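Double bowl or single bowl – replacing a kitchen sink

Home Forum > Kitchens > Sinks and Faucets
8 replies

oakmill_dan
We have a double stainless sink and the kitchen is getting new counters in November. My wife wants one big bowl. I want to keep two. We cook every night and have no dishwasher. What did you all do, and do you regret it?

pranelden
Single, and I would not go back. Sheet pans lie flat in it. With the old double I washed one end, turned the pan around and got water on the floor.

Trygve Hedlund
Keep the double if you wash by hand. Ours has the dish rack down inside the left bowl, so nothing drips on the marble and the right one stays free for washing. I rinse a cup, lay it on the wires and move on. The faucet swings over both.
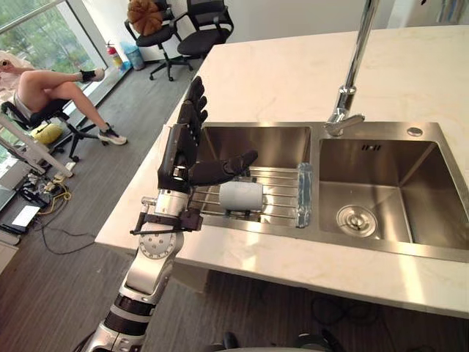 Does a rack inside the bowl scratch stainless steel?
Bare wire feet will leave marks over time, so use one that hangs from the rim or has rubber feet.

pranelden
You still lose a whole bowl to the rack, though. At that point you have a small single sink and a drying spot. I put a roll-up mat over one end of mine and get the same thing.

Trygve Hedlund
The mat covers the part you need when a stock pot is in there. I tried it at my sister's place. We also use the second bowl for draining pasta while the first one has dishes in it.

kettle_and_rye
I'm with pranelden on pans, but look at a low divider before you decide. Mine only comes up halfway. A skillet handle can rest over it and you can still fill one side with soapy water.

oakmill_dan
Had not thought of a low divider. The counter shop quoted 187 dollars for the cutout, either style. The sink is separate and I was hoping to stay under 700 for that.

kettle_and_rye
You can do it for less. Check your cabinet width first, and ask where the drains land. Going from 2 drains to one means redoing the pipes underneath.

oakmill_dan
Will measure tonight. She has agreed to look at the low divider, but she wants to bring a sheet pan to the store.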